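Forums > Manipulation > Motion planning and control

Search this forum Go Advanced search

Wrist flips mid-trajectory when reaching across the counter (sim)

najwa_s
Seven-joint arm, kitchen environment, sampling planner followed by shortcut smoothing. Targets over the board in the middle of the counter plan fine in isolation. When I chain two reaches, the second IK query sometimes returns a different wrist branch and the planner joins the two with a large reorientation. Over 300 chained queries I get 30 of these. Controller tracks them without error, so nothing is flagged downstream.

Seed for the second query is the home configuration. Collision padding is on for the faucet and the paper towel holder. 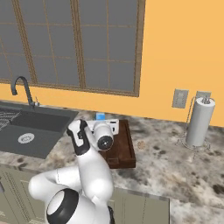
I would prefer not to add a hard orientation constraint along the path. Planning time is already 400 ms and the constrained version roughly triples it.

lhoekstra
Seed from the last waypoint of the first plan. Home is a long way from that pose in joint space, so the solver has no reason to stay on the same branch.

udanzer
Seeding helps but does not guarantee anything. The solver restarts from random seeds if the first attempt fails, and you are back where you started. Request several solutions, sort by weighted joint distance, then plan to the closest one that is collision free. Weight the wrist joints higher.

lhoekstra
Disagree on the weights. If the wrist dominates, you will pick solutions that swing the elbow toward the window wall. Limit the restarts and let the query fail – a failed query is easier to debug.

udanzer
Only if something above it handles the failure. Most task scripts I have seen do not.

najwa_s
Seeding from the last waypoint brought it down to four. All four are restarts, per the solver log. Sorting with uniform weights is next. What padding do people use on thin geometry like the wire holder?

wendelin_b
Replace it with a cylinder primitive and drop the mesh. Padding individual wires mostly costs you distance checks.

Posted in Motion planning and control | 1,015 views

Contact moderators | Copyright Nisow Forums | Back to top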